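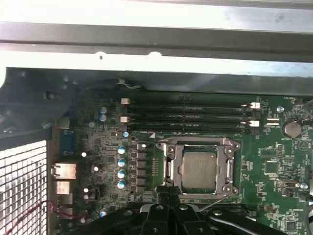 Memory modules for the office desktop units will be distributed to participating sites during November, and this message sets out how they are to be fitted and recorded. The instructions apply to the full-size desktop units held at Virum, Ruddock and Pindport. Sites holding only the small-form units need take no action. All work is to be carried out with the processor left seated in its socket and the retention frame undisturbed. The four black memory slots lie directly above the socket, parallel to the metal edge of the case, with light-colored latch clips at both ends. Staff should take note of the thin cable passing over the board near the left end of the slots and move it gently out of the way before opening the clips on that side.

Each unit will receive two modules from the same sealed pack. Modules from different packs must not be combined in one unit, even where the labels appear to match. The slot order is given on the printed sheet enclosed with each carton. Where a site has mislaid the sheet, a replacement may be requested from this office, and work should stop until it has been received.

Before opening a case, please shut the unit down, disconnect the power cord at the wall and at the unit, and press the power button once. Wrist straps are to be worn and clipped to bare metal on the chassis. Open both latches fully, align the notch in the module with the key in the slot, and press evenly on both ends until the latches close. If a module does not seat with moderate pressure, remove it and check the alignment. Do not force it.

When the unit is restarted, the installed memory should be read from the setup screen and entered on the record form together with the asset number. A unit that fails to start is to be powered down, labeled and set aside. Sites are asked not to exchange modules between units in an attempt to find the fault, as this has caused difficulty with the records in the past.

I have been asked to reply to the following message on the list, so that all sites have the same information.

On the subject of "Memory fitting – heatsinks and returns," the Ruddock site office wrote:

> Dear colleagues,
>
> We have 11 desktop units awaiting memory, and 3 of these currently
> have the heatsink removed following the earlier inspection. We would
> be grateful for guidance on the following points.
>
> First, should the heatsinks be refitted before or after the modules
> are installed? Our bench staff find the slots easier to reach with
> the heatsink off, but we do not wish to leave the processors
> uncovered for longer than needed.
>
> Second, the Tutell carton lists thermal compound among its contents.
> Ours contained none. Is this to be sent separately?
>
> Third, what is to be done with modules taken out of units that
> already had memory fitted?
>
> Ruddock site office

With regard to the first point, the modules should be installed before the heatsink is refitted. This applies only to units from which the heatsink has already been removed. It should not be taken off solely to gain access to the slots. Under no circumstances is a unit to be switched on while the processor is uncovered, including for a brief test.

With regard to the second point, the compound was left out of the Tutell cartons in error and will follow by internal mail. Old compound is to be cleaned from both surfaces with the wipes provided and allowed to dry before a fresh application is made. Compound already held at a site may not be used unless the tube is unopened and within its printed date.

With regard to the third point, removed modules are to be placed singly in antistatic bags, marked with the asset number of the unit they came from, and returned to Pindport in the original carton. A total of 146 modules has been issued under this program, and the returns will be checked against the record forms before any are released for reuse or disposal.

Completed forms should be sent with the returns – please do not send them ahead by e-mail. Sites that expect to need more than 6 replacement bags should state the quantity when confirming receipt of their carton.

Questions may be addressed to the list or to me directly.

Wiremu Hinds
Equipment Records
Pindport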